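Can I make lentil soup ahead without it turning to paste?

Weronika Zieliński
I'm cooking a big pot of red lentil and carrot soup for the family and would love to get it done 2 days early. Last time it set like porridge overnight! Still tasty, but you could stand a spoon in it. Is there a trick?

Benedicta Korletey
Oh, you can, and it's even better the next day! Red lentils carry on drinking up the stock as they sit, so take the pan off while it still looks a bit thin – thinner than feels right. When you warm it through, stir in 100 ml of hot stock, then a splash more if it needs it. Keep the lemon juice and coriander back until the very end, they make it taste so fresh. 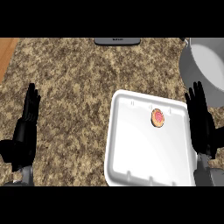 I also fry a spoonful of cumin seeds in butter and tip that over the bowls, sizzling. My lot go mad for it! Do cool the soup quickly and get it in the fridge in shallow tubs.

Senan Ó Súilleabháin
green lentils. hold their shape much better, just cook them longer

We use cookies to remember your settings. By carrying on you agree to this. Accept | Manage cookies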